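Killarero wants you to teach its robot to put the weights away

Drutano, the small robotics firm behind the Ukix remote-control rig, opened its simulated practice room to outside users on Saturday, and the first job on offer is one most gym members have never managed: returning a dumbbell to its rack.

The project is called Killarero. Users log in, take hold of a hand controller and steer a virtual gripper over a two-post stand. Every attempt is recorded, and the good ones go into a pile of demonstrations that the software will later try to copy. Drutano says it needs 200 clean runs before training can begin. By Saturday evening it had 31, and 12 of those came from the same person.

That person is Zinash Mersha, who tests controllers for the company and describes the task as "parking a car using somebody else's arms." The weight has to come down level enough for both V-shaped cradles to take it. A run is thrown out if the dumbbell lands on one cradle and not the other, or if the operator gives up and drops it from a height, a technique Mersha says is popular with beginners.

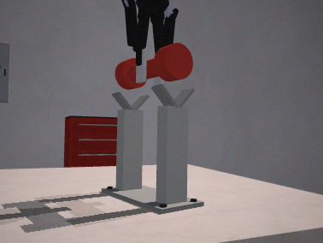
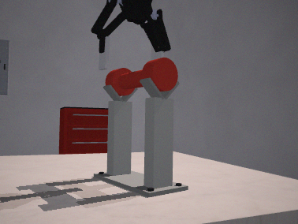 The Killarero task in simulation: the dumbbell held over the stand, top, and resting across the cradles with the gripper open.

The simulator does at least forgive. A dropped weight costs nothing, dents nothing and can be put back with a key press. Mersha said she has used that key more often than any other on her keyboard, including the space bar.

Operators get two minutes per attempt. The company had planned on one, until its own staff tried it.

Once the pile is big enough, the recordings go to Nigatu, Drutano's training software, which will attempt the job without a human hand on the controller. A public tryout is penciled in for September. Users who contribute a run that makes the cut will have their names listed on the project page. There is no cash prize, and the dumbbell, being made of pixels, can't be mailed to anyone.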